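反应快了,然后呢

一套卖给青训营的“认知训练”系统,和一份谁都没有认真读完的报告

二月的萨特登(Satden)下午四点半天就开始暗了。球场东看台后面有一间旧更衣室,去年夏天刷成了深灰色,门上贴着新名字:决策实验室。我去的那天,里面有三个十四岁的男孩,轮流站在一圈感应灯中间,灯亮哪个拍哪个。墙上的屏幕给出成绩,精确到毫秒。成绩好的那个回头看了看教练,教练竖了竖大拇指。

这套东西叫Baxter,卖它的公司也叫Baxter。两年前,北边这几个郡的青训营里还没什么人听说过它,现在你去任何一家俱乐部的开放日,多半都会被领去看一眼。家长们很喜欢。灯会亮,数字会变,孩子出一身汗,走的时候手机上能收到一张曲线图,曲线总是往右上方走。

我对往右上方走的曲线一向有点过敏。十几年来我写过高原帐篷,写过冷冻舱,写过一种据说能让门将看见射门者意图的黄色镜片。每一样东西刚出来时都有曲线。后来帐篷进了仓库,镜片在二手网站上论打卖,俱乐部换了总监,下一样东西带着自己的曲线来了。

所以当Baxter的宣传册说,它能把年轻球员的“场上决策速度提升到职业水准”,我想弄明白的事情很简单:这话是从哪儿来的。

宣传册第二页底下有一行小字,写着结论来自一项覆盖284名青少年球员的研究。没有作者,没有期刊,只有一个地名:格鲁利(Grurley)。我给公司写了三封邮件,第三封之后收到一个文件,十一页,其中两页是封面和致谢。

我把它读完了。读完之后我去问了四家用这套系统的俱乐部,想知道他们那边有谁也读过。有一家说“应该是体能部门看过”,体能部门说应该是学院主管看过。学院主管在电话里停了一会儿,问我能不能把文件转给他。

报告本身写得不算糟。284个孩子,年龄从十二到十六,分成两组,一组每周做两次灯光训练,另一组照常训练,八周以后再测。做灯光训练的那一组进步明显,另一组几乎没有动。问题出在“再测”两个字上。他们再测的项目,是拍灯。

换句话说,练了八周拍灯的孩子,拍灯拍得更快了。我相信这个结果,我甚至不需要八周就能相信。可是拍灯的速度和一个中场在背身接球时看没看见左边那个空当,中间隔着好长一段路,报告里没有一句话走过这段路。最后一页倒是有个小标题叫“对比赛表现的启示”,下面的段落从头到尾用的都是“有望”和“可能”。到了宣传册上,这两个词都没了。
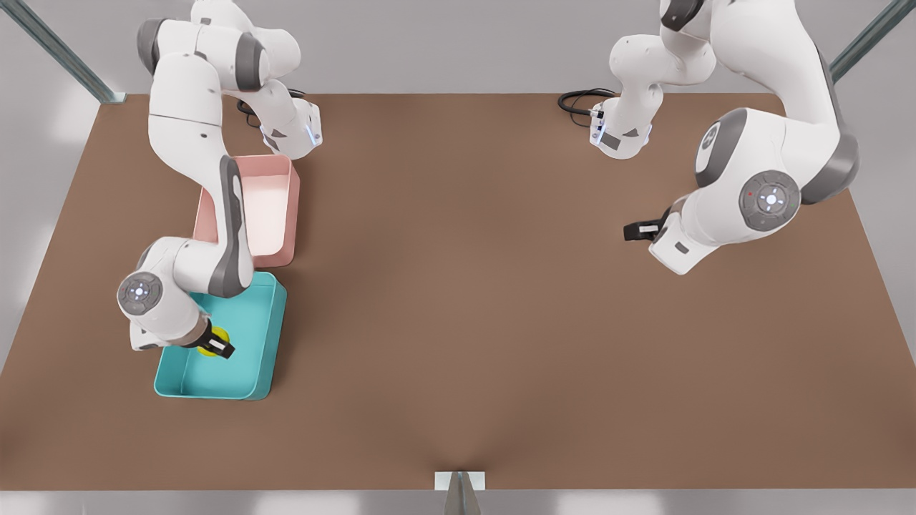

Baxter的销售负责人很和气,愿意谈,条件是不写名字。他说我对研究的理解“偏学术”,足球是个实践的行业,教练们用脚投票。他给我看了客户名单,又给我看了续约率。我问他有没有哪家俱乐部做过比赛录像的前后对照,他说这个想法非常好,公司正在推进。我问推进到哪一步了,他说在找合作伙伴。

续约率确实高。不过续约率说明什么,也值得想一想。一家俱乐部签了合同,腾了房间,刷了墙,让当地报纸拍了照,还在给家长的信里写了“全郡首家”。一年后要它承认看不出效果,等于让写信的那个人再写一封信。我认识的学院主管里,愿意写第二封信的不多,这不怪他们,他们的合同往往比设备的合同还短。

再说钱。一套系统每年的授权费是2,440英镑,安装另算。对顶级联赛来说,这点钱还不够球队大巴跑一个月。可买它的大多不是顶级联赛。萨特登的主场满打满算坐2,000人,上赛季坐满过一次,是杯赛,对手的球迷占了一半。2,440英镑在这里能请一位兼职教练带一个冬天的小年龄组,或者把侧场那片一下雨就积水的角落重新铺过。我问俱乐部的人有没有比较过这几种花法,回答是这笔钱来自一项“创新”专款,铺草皮不算创新。

这个回答我后来想了很久。它解释的事情比那份报告多。过去几年里,这一级别的俱乐部能申请到的款项,名目越来越往新处走,你要修水管得自己想办法,你要装一圈会亮的灯,表格已经替你印好了。Baxter的网站上有一个页面专门教俱乐部怎么填这类表格,写得相当周到,连“预期社会效益”一栏都有参考措辞。我读了三家俱乐部交上去的申请书,其中两家的那一栏一字不差。

格里尔索普(Grilthorpe)是另外一种情形。那里的青训营是最早的一批客户,也是我能找到的唯一一家停用的。停用的原因说出来有点扫兴:负责操作的年轻分析师跳槽去了板球队,没有别人会校准感应灯,放了一个月,又放了一个月,到了续费的时候,大家发现谁也没想念它。那一季他们的十六岁以下梯队成绩跟前一季差不多,略好一点,教练说主要是来了个好中卫。

当然,一支梯队的成绩什么也证明不了,反过来也一样。我把这话写在这里,是因为Baxter的宣传材料里用了同样的手法:某某俱乐部引进系统后第一季升级。我查了那家俱乐部。他们那年夏天还换了主教练,签了一个前锋,那个前锋进了联赛里将近三成的球。灯当然也亮着。

带我看格里尔索普那间屋子的人是Marina Antoniadis。她在那里教门将,教了九年,之前自己守过很久的门,膝盖现在上楼梯会响。屋子已经改回堆放角旗和训练背心,感应灯装在一个纸箱里,箱子上用记号笔写着“勿压”。她说她对这些灯没有意见。

“孩子们喜欢,喜欢就会来,来了我就能教点别的。”她说,“我有意见的是他们告诉孩子,这叫阅读比赛。”

她认为阅读比赛这件事,大部分发生在球到来之前。一个好门将扑出近距离射门,外行看见的是反应,她看见的是前面两三秒里的小碎步,是重心,是射门者支撑脚的方向。等到真的要靠反应的时候,多半已经站错了地方。灯光训练从球到来的那一刻算起,前面的全部裁掉了。你练的是一道题的最后一行,而丢分通常丢在前面。

我把这番话转述给销售负责人,他说完全同意,所以新版本加入了“情境模块”。我去看了情境模块。屏幕上有一个卡通后卫,会朝左或者朝右跑,然后灯亮。

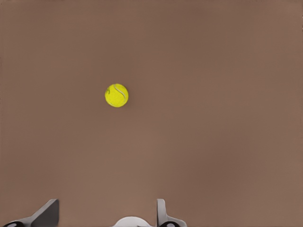 门将教练这一行对便宜东西有一种顽固的感情,Antoniadis也不例外。她的训练计划是手写的,钉在墙上,用到的器材大概够装满一只旅行袋。练手眼配合那一栏,她写的是往墙上扔、换手接、单脚站着接,隔天再加一个人站在背后喊方向。所需的东西就是上图里那样一只黄绿色的网球,圆圆的,颜色亮得在棕色的底子上一眼就能看见,丢了也不心疼。有没有用?她说她觉得有用,但拿不出数据,所以从来没跟家长打过包票。我问她,那跟Baxter的区别在哪里,不都是没有数据吗。她想了想,说区别在于她没有给自己印宣传册。

这话我爱听,但爱听的话也得掂量一下。老教练的直觉在这个行业里同样犯过很多错。有些年头里,教练们凭直觉不让球员在训练中喝水,凭直觉让受了伤的人跑一跑就好,凭直觉淘汰掉下半年出生、个子还没长起来的孩子。如果我只对会亮的灯起疑心,对墙上钉的那张纸就网开一面,那也说不过去。网球往墙上扔,能不能让一个十四岁的门将在比赛里少丢一个球,我不知道,她也不知道。差别只在价钱,以及谁把话说到了哪一步。

为了公平起见,我找了一位研究运动学习的学者,请她看格鲁利那份报告。她在大学里教书,不愿意卷进商业纠纷,只同意谈原则。她说这个领域最麻烦的就是“迁移”:在一个任务上练出来的本事,能不能带到另一个任务上去。两个任务越像,带过去的越多;任务越抽象,越干净,越像实验室,带过去的往往越少。她说这一点圈内人没有多少争论,争论的是少到什么程度。

她还注意到我漏掉的一处。报告里对照组的孩子“照常训练”,意思是他们没有得到任何新东西,也知道自己没有得到。另一组的孩子每周两次被单独叫出去,进一个新房间,有人记录,有人鼓励。就算那八周里让他们去叠纸飞机,最后测起来大概也会精神一些。想排除这一点并不难,给对照组也安排一个新房间就行。报告没有做,也没有解释为什么没做。

我问她,如果让她来设计,会怎么设计。她说先得把比赛录像找来,让不知道哪个孩子在哪一组的人去看,标出每次接球前有没有抬头,出球选择好不好。这活儿又慢又枯燥,一场球要看上一整天。她说从没见过哪家器材公司愿意为这个付钱。他们愿意付的是测反应时间的钱,反应时间一下午就能测完,结果还漂亮。

Baxter今年春天要推出订阅版,家长在家里就能装,四盏灯一套,配手机应用。预告页上写着已有1,000个家庭登记。我试着登记了一次,用的是自己的邮箱,又用另一个邮箱登记了一次,两次都收到了欢迎我们“全家”加入的信。我家里没有踢球的孩子。这当然不说明那1,000个家庭里有多少是我这样的,只说明那个数字是怎么来的,公司自己大概也没有细究。

订阅版让我比较不安的地方在别处。俱乐部买错了东西,亏的是一笔专款,隔几年总会有人把箱子抬进仓库。家长买的时候,买的是一种说法:你的孩子每天晚上少拍十分钟灯,就比别人慢十分钟。应用里有排行榜,按年龄,按郡,默认打开。我在萨特登看台下遇到一位父亲,他儿子刚从那间深灰色屋子里出来。他告诉我,孩子的成绩上个月掉了四位。我问他比赛踢得怎么样,他说挺好的,上周还有个助攻,可是排名掉了四位。

他不是个糊涂人,开叉车的,周末自己也踢业余联赛。他很清楚助攻是什么,也很清楚那圈灯是什么。但排名每天晚上都会来,助攻不会,你很难要求一个当父亲的每天晚上都装作没看见。

我把排行榜的事写进了给公司的问题清单,连同对照组、宣传册措辞、家庭登记数,一共九条。回复来得很快,来自公关代理,感谢我对青少年足球的关注,并附上了一份客户评语集锦。集锦里有萨特登的学院主管,说这套系统“彻底改变了我们的训练文化”。我打电话问他是否说过这句话,他说是公司拟好发给他的,他看着没什么不妥就回了个“可以”。我又问训练文化具体改变了什么。他说孩子们现在到得更早了,因为都想抢在别人前面用那间屋子。

这倒是一个实打实的效果,而且是我在整个调查里碰到的少数几个能用眼睛看见的效果之一。提早到的孩子会在走廊里颠球,跟门将教练聊天,帮着搬球门。如果有谁愿意研究一下,这一项说不定比毫秒更有意思。我跟学院主管说了,他笑了,说这个没法写进申请书。

格里尔索普那箱灯后来有了去处。Antoniadis在电话里告诉我,Baxter派人来问过,愿不愿意以优惠价重新启用,条件是参加一个短视频的拍摄。俱乐部还在考虑。她个人的建议是要看报告,看一份用比赛录像做的报告。来人答应回去问问,留下一张名片,还有一本新版宣传册。284那个数字还在第二页底下,字号比去年又小了一点。

截稿前我又发了一次邮件,问录像研究找到合作伙伴没有。自动回复说,负责此事的同事正在休假,紧急事宜请联系销售部。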